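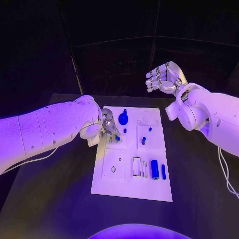 Riltby opens bookings for the Travus peg board kit and two-armed practice bench

3 min read

I'm Dineo Van der Merwe and I look after the kit side of things at Riltby, so I get the fun job of telling you that Travus is open for bookings from May!

Travus is a practice kit for teams teaching two-armed robots to do small, fiddly assembly jobs. You get the white board, the little plates that sit on it, and a full set of blue parts - pegs, cylinders and a round one with a stem on top that everybody in our workshop wants to pick up first. You can buy the kit and run it on your own robot, or book time on our bench and have us run it for you.

I've spent more hours watching this bench than I'd like to admit (ask my family about last Sunday). The small blue pegs are the part I'd look at first if you're choosing between us and a bigger, chunkier kit. They're a proper test of fingertips, and a hand that's happy with a fat cylinder can get very clumsy with one of these.

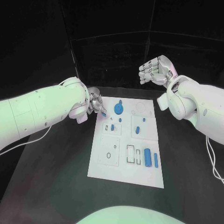
Bench bookings come in blocks of 2 hours, and you can take up to 6 blocks in a week. We run them with our own control software, Ponce, and you get the joint logs and head camera footage at the end, in plain formats you can open without buying anything else from us. If you've already got Kultik installed, there's a plug-in for that too.

The boxed kit is £3,000, with 12 months of replacement parts included. Pegs do go missing, and I'd much sooner post you a new one than have you crawling under a table!

My colleague Crisóforo Cárdenas wrote the set-up guide and he's put in a long chapter on lighting, with settings for dim rooms and coloured lamps. "I wanted people to be able to start on the small pegs before lunch," he says, "and then argue about grip force all afternoon."

Orders and bench bookings both go through the Riltby sales desk. Schools and colleges should ask for the shared rate.

Comments (3)

tomasz_k: Can you buy the plates on their own? We've already got a board.

Dineo at Riltby: Yes, just ask the sales desk for the plate pack - it comes without pegs though, so say if you want those as well.

hallway_robotics: Does the Kultik plug-in work with one arm or do you need both set up?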